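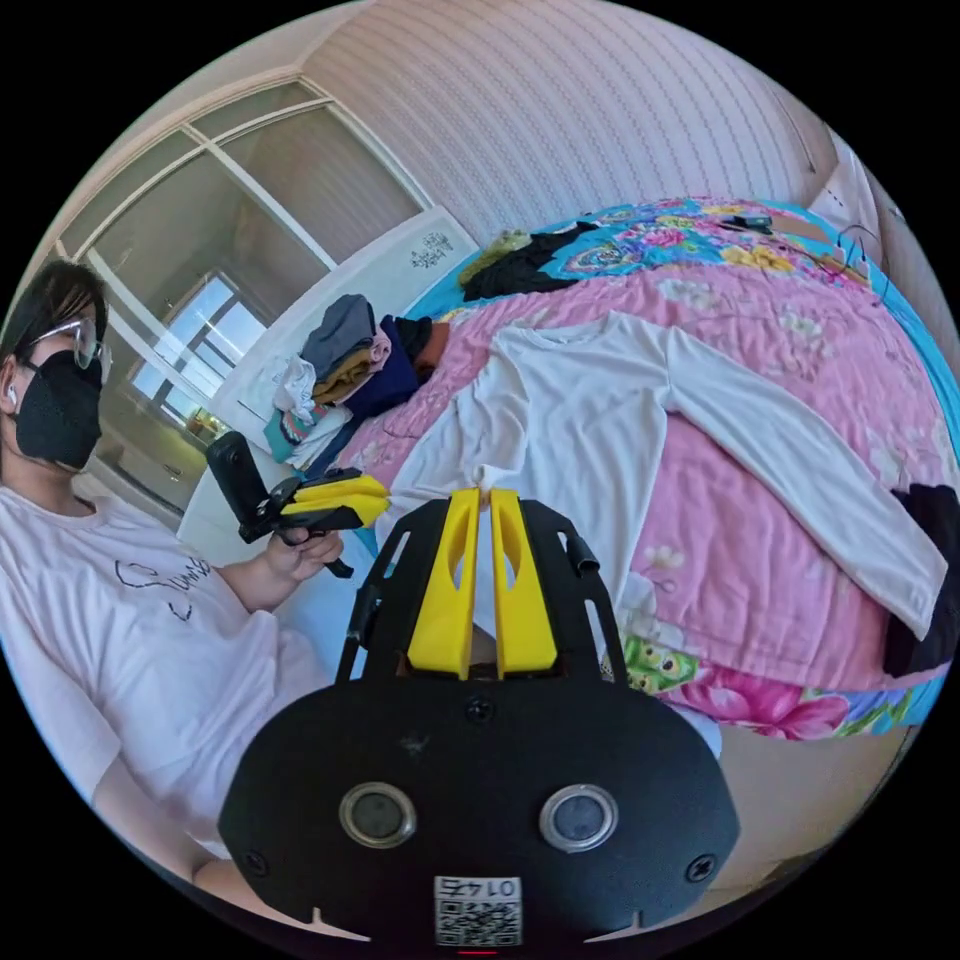 **Ticket 1183 — Guest linens and clothing, Room 85**
**Opened:** Thursday, January 30, 2025
**Handled by:** Yến Tiêu, Residence Services, Samarakoon House
**Status:** Open, awaiting resident

**Issue reported**
The resident states that long-sleeved shirts folded on the bed come out uneven, with one sleeve showing past the hem, and do not fit the new Zamico shelf inserts.

**Log**

1. Confirmed with the resident that the shirts are folded on top of the bedspread. The mattress gives under the hands, and the fabric shifts when the second sleeve is brought over.
2. Advised the resident to lay each shirt flat with both sleeves fully extended, smooth it from collar to hem, and fold one side at a time.
3. Resident repeated the fold with a white shirt. Result improved — the sleeve no longer shows. The stack still leans once dark knitwear is placed on top.
4. Checked the insert measurements against the sheet supplied in November. The insert is narrower than the old shelf. A thirds fold is required; the resident had been using halves.

**Outstanding**
- Resident to refold the remaining garments in thirds and report whether the shelf closes.
- Two wide inserts requested from stores, reference 2042.
- Blankets are to stay on the bed until the inserts arrive.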